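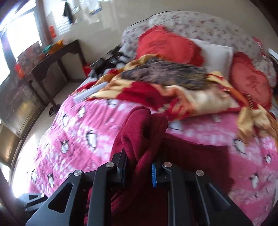 Fig. 5.1 Two-finger gripper closed on plush cloth. Note the peak.

Chapter 5
Soft things

Before you start: Chapter 3 (jaws and linkages), the last two pages of Chapter 4 (logging). Kit boxes out. One gripper per pair, one blanket per pair, something knitted if anyone brought it.

So far it's all been blocks. Wooden cubes, the plastic cups, that metal ruler which kept sliding out. Rigid things. You pick a cube up by one side and the other side comes with it. Easy to forget how much work that was saving you.

Cloth doesn't do that. Grab one end of a blanket and the far end stays exactly where it was, until it doesn't. The bit between your tips bunches up. The bit under it folds over something else. By the time you've lifted it a hand's width it's a different shape, and all your measurements from the start are for a shape you haven't got any more.

Look at the cloth in Fig. 5.1. Raised to a bunch between the tips, crease down the middle, a bit of a twist. Then follow it down and back and it's lying flat again. Same piece of cloth, three sorts of behaviour. You'll be sketching this in 5.2 so get used to looking for it.

What you'll do in this chapter
Pinch, lift and put down a single layer
Find a fold and use it
Pull one item off a heap without bringing the rest
Keep a log someone else can read (yes, again)
Pick one household job and plan it for the Nornska day in June

Words you'll need
Pinch grip: two tips, cloth in between, squeeze.
Peak: the bunched bit that stands up once you've got hold.
Drape: how the rest hangs or lies.
Drag: when the layer underneath comes too.
Slip: when it goes.
Pad: the ridged strip on the inside of the tip. Keep fluff out of it.

Drag and slip get mixed up in nearly every log I mark. Slip is your cloth leaving. Drag is someone else's cloth arriving. Write the right one down.

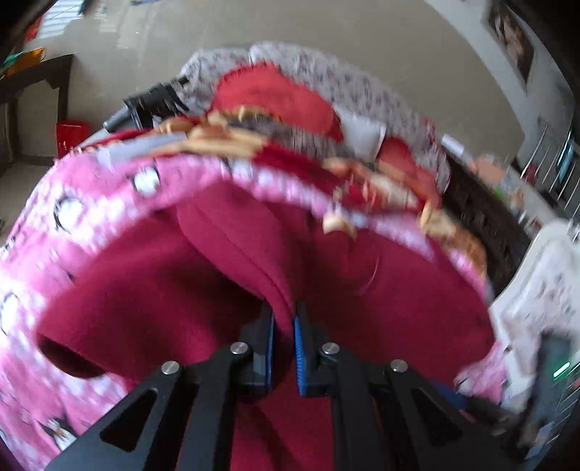 Ailbhe Carroll

Fig. 5.2. Pinching on a fold. The tips are shut on the fold of the fleece, one pad each side, and a ridge runs up and away from them. A fold is already half a peak. It stands proud of whatever's underneath so the tips can get round it without digging. On flat cloth you have to make your own fold first, usually by pushing down and closing, and that's where the drag comes from.

First rule of the club when I took it over was tidy heaps only. Everything folded in squares on the table, edges lined up. Bad rule. We got very good at squares. Then Hagedorn, the first year we entered, and the judges tipped out a basket and told us to start. Not a square in it. We scored on two items, and one of those was a sock.

So now: messy from week one. Blanket under, something on top, more stuff piled behind it. Patterned things as well, please. With a busy print it's harder to see where one layer stops and the next one starts, and you want that problem early on while it doesn't count for anything.

Aoife Horgan ran the log the second year and the good method is really hers. Every grab gets a line. Item, where you gripped (edge, fold, middle, corner), what happened. No stories. The club had 2404 lines by the end and you could finally see it. Middle of a flat layer was worst by miles. Folds best. Corners better than I'd have bet, for thin stuff anyway, not for fleece.

She also had a row with me over whether "nearly" was a result. It isn't. Lifted or not lifted. She won that one and it's why the log sheet at the back has no box for it.

5.1 Weight, quickly

Weigh your cloth. Kitchen scales will do. The Rarkomex practice throw in the kit box is 660 g dry, the big blanket is 900 g. Write the numbers on masking tape and stick it on the bag, not the cloth.

Now here's the bit that catches people. You never lift the lot at once. When only a corner is up the gripper is holding the weight of the corner, plus a bit of pull from what's lying on the bed or table or whatever. Lift more and the load goes up. So a grip that was fine at the start can go at shoulder height with nothing changed in your hand. Squeeze for the end of the lift. The lod at the start tells you very little.

Try it: scales under the pile, lift slowly, partner reads out the number every time you pause. It drops in steps. Plot it. If yours is a straight line somebody made it up.

5.2 Where to grip

Do this before you touch anything. Stand over the heap. Partner stands the other side. Both of you, on paper, no talking:

1. Draw the outline of the item you want.
2. Mark any fold you'd use.
3. Shade anything lying on top of it.
4. Put a cross where you'd close the tips.

Swap. If your crosses are more than a jaw's width apart, talk about it and pick one. Then grip there and log it, even if it was a daft place. Specially if it was a daft place.

Tips go in open, either side of the fold, not on top. Close slowly. Once there's a peak, stop, look round the bottom of it. Is the layer underneath rising as well? Then let go and come in higher. Don't shake it. Everyone shakes it.

Pads facing each other squarely. If the jaw is skewed you'll get one pad doing the job and the other one skating. Check the pivot screws, Chapter 3, the little driver is in the lid of the Enex box. A quarter turn is plenty.

5.3 Putting down

Left out of most club sheets, ours included until last year. Dropping isn't putting down. Lower till the bottom of the cloth is resting, move sideways a bit as you go so it lays out behind you, then open. Open wide. Plush stuff hangs on to the ridges of the pad and comes back up with you if you only open a crack.

Log the put down on its own line. Flat, lumpy, or wrong place.

Warm-up questions, in pairs, ten minutes

Why would a fleece be easier to pinch than a bed sheet? Why might it be harder to let go of?

You want the bottom blanket and there's a fleece on top. Grip the blanket where it shows, or shift the fleece first? Say what you'd lose each way.

Your log has six slips in a row on the same item. List what you'd change, and the order you'd change it in. Only one thing at a time or the log's no use.

Get the blankets out. Section 5.4 starts with the heap on the floor, and you'll want your crosses from 5.2 next to you, so don't bin the paper.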